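Spent most of June rewriting our floor rules for the two-arm setup. The old sheet was 7 pages and no one read it, me included. New one fits on a card. Posting the bits that held up, mostly so I can find them later.

## Before power on

- Walk the floor. Anything loose within reach of the arms gets picked up or written down. Small plastic bits count!
- Cables get a full sweep test. Both arms, slow, all the way out and back. If a loop drags, re-route it.
- Speed cap at 145 mm/s near furniture. Dernine wanted 203, we tried it, no.
- Stop button in someones hand. Not on a table.

Real rooms are the hard part. Marble tile, a cabinet right next to the work, a folding chair behind it, toys further back. Our draft from Nistell assumed a bare bench — useless for this. So the rule now is you write up the room as it is, clutter and all, and mark a keep-out line around anything with glass in it.

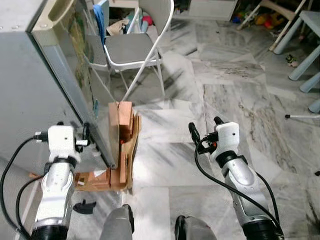 ## Stacks and leaning stuff

Wood and cardboard together is its own category now. Treat every leaning plank as if its about to go. Grippers come in low and from the side, one arm moving at a time, other one parked and confirmed parked.

Log near misses too. We're past 2,000 entries in Gaber and the near misses are teh only ones I ever go back to.

Still open: who signs off when the room changes mid-session. Grorkimeck says whoever holds the stop. I lean that way — will update once we've run it a while.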